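The Sea at Cadholm

The council had given Kartini Hidayat 2,000 to put the sea on a table, and she had spent it, as far as Vratislav Baláž could tell, on bedding.

He said so. He had been asked to write the programme notes for the harbour play, and he felt that a man writing notes was entitled to an opinion on the harbour.

"It's cloth," Kartini said. "It's meant to be cloth. You lay one colour over another and the light does the rest."

"Does it?"

"Go and stand over there."

He went and stood over there. From over there it looked like cloth. He supposed that if you had paid for a ticket and had a drink beforehand you might be talked into water, but Vratislav had paid for nothing and drunk only tea, and he had lived in Cadholm long enough to know what the harbour looked like in November. It looked like a car park that moved.

The play was about the night the ferry Miltance didn't come in. Everyone in town had a version. In his grandmother's there had been a light out past the bar until morning, and in the version they taught at school there had been no light at all. Kartini's script had both, one after the other, and let people make up their own minds. Vratislav thought this was a way of not doing the work.

"And the ferry?" he asked.

She put a small wooden cube down on the palest part of the blue.

He waited for the rest of it.

"That's the ferry," she said.

"It hasn't got a funnel."

"No."

"It hasn't got a front."

"You'll know it's the ferry when Tsai says it's the ferry. He's got a very good voice."

Tsai did have a good voice. Tsai also ran the chip shop, and Vratislav had heard that voice call out a large cod too many times to believe it on the subject of the drowned. He kept this to himself, or tried to. He wrote "cube" in his notebook and underlined it.

Next came the flags. These were the signals from the harbour wall, and on this point he was ready for her, having gone to the library and read the harbourmaster's log. It ran to 1,059 entries and he had read every one of them, including the ones about gulls. The log said red was flown. It said nothing about blue.

"There was blue as well," Kartini said. "My neighbour's father hoisted it."

"Then why isn't it in the log?"

"Who do you think kept the log?"

He opened his mouth and shut it again. The harbourmaster had kept the log. The harbourmaster had also kept his job, for years afterwards, which was a thing Vratislav had always known without ever having put it next to anything else.

She laid them down without fuss, the red one across the blue so that part of the blue was hidden, and the other red further off by itself. Then she went to find the kettle and left him alone with it.
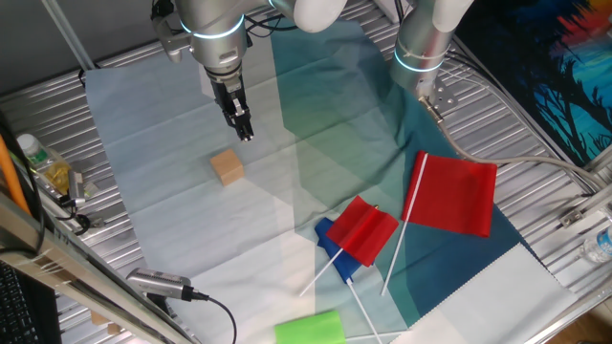 What the Log Left Out

He had meant to use the time to write something cutting. He got as far as "The designer asks a good deal of us" and then looked again at the blue flag under the red one.

If you didn't know, you would say the red had simply fallen on it. If you did know, or thought you did, it was the whole second act. He disliked this. He disliked being told a thing by a scrap of fabric on a stick, and he disliked even more that the log, which he had carried home in his head like a prize, now seemed thin.

It still wasn't water. He wanted that understood. The green lay over the blue and made a darker green, as any two colours would, and he could have done it himself with a curtain.

But the cube bothered him. It sat so far from the flags. He bent down until his eyes were nearly level with it and tried to work out whether anyone on board could have seen a signal from there, red or blue, and found that he had been holding his breath over a piece of wood.

"Well?" said Kartini, coming back with two mugs.

"It's too far out," he said.

"The ferry?"

"The cube." He took his tea. "They'd never have seen the flags from there."

"Nine of them said they did."

"Nine came back?"

"In the first version," she said. "You told me you'd read the script."

He had read 13 pages of it. He drank some of the tea, which was too hot, and asked her where his chair was for the rehearsal.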